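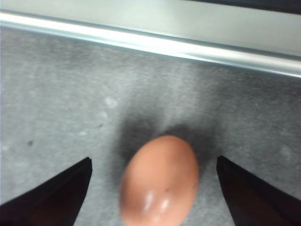 A brown egg on its side on a gray surface.

Search this site
Enter keyword
Go

NEWS RELEASE
For immediate use

Jotcombe Kitchen Review finds little behind the claims on the egg carton

JOTCOMBE – Shoppers who pay extra for brown eggs are mostly paying for the color of the shell, according to a kitchen trial released Tuesday by the Jotcombe Kitchen Review. The group, which tests household food claims and takes no money from growers or grocers, says it could find no cooking reason to choose brown over white.

The Review bought 300 eggs in February from shops and farm stands in and near Jotcombe. Of these, 200 were brown and the rest were white. The eggs were boiled, poached, fried and baked into plain yellow cake, then served to a tasting panel of 48 local residents who were not told which was which.

The panel did no better than guessing. Several members who said beforehand that they could always pick out a brown egg picked the white one, and one asked to take the test again. She was allowed to, with the same result.

"People told us brown eggs were richer, fresher, closer to the farm," said Annick Beaudoin, who ran the trial. "We asked them how they knew. Mostly they pointed at the shell. Shell color comes from the breed of hen. It tells you what kind of bird laid the egg and then it stops telling you things."

The Review was just as unimpressed by advice on choosing eggs by eye. Small dark specks on a brown shell are often taken as a sign of age or of a careless packer. Testers opened the speckled eggs separately and saw no difference in the white or the yolk. A slight shine on the shell is sometimes praised as proof of freshness, and sometimes condemned as proof that the egg is old. The Review heard both from the same market stall.

"I have bought eggs for a restaurant for most of my working life and I still can't judge one from the outside," said panel member Mervin Turcotte. "Anyone who says he can should be asked to do it twice."

Storage advice fared a little better. Keeping eggs in the carton, with the wide end up, did no harm and took no effort. Testers were less convinced by the countertop egg holders now sold as a way to keep eggs "at their natural best." Nine holders were tried. None made a difference the panel could taste, and two would not take a large egg without tipping over.

Not everyone on the project agrees with the findings. Thongchai Thaweesak, who baked the cakes, believes the trial was too short and that hens' feed deserved more attention than the color of the shells. The Review accepts the point about feed. It did not visit any farms, and the trial cannot say anything about how the birds were kept. Shoppers who choose a carton on those grounds should read the wording on the label closely, the Review says, and should not take a brown shell or a picture of a barn as an answer.

The Review's advice to home cooks is short. Look for cracks, check the date, keep eggs cold and buy the size the recipe asks for. If brown eggs cost the same as white and look nicer in the bowl, buy them. If they cost more, ask the seller what the extra is for.

A written summary of the trial, including the cake recipe and the tasting sheet, is free on request from the Review's office.

Press contact: Lorna Kerr, Jotcombe Kitchen Review

RECENT RELEASES
Does a pinch of salt help whipped egg whites?
Wooden spoon or silicone: panel shrugs
Sharper for longer? Six months with a pull-through knife sharpener
"Farmhouse" on the label: what shoppers think it means
Bread boxes, tested slowly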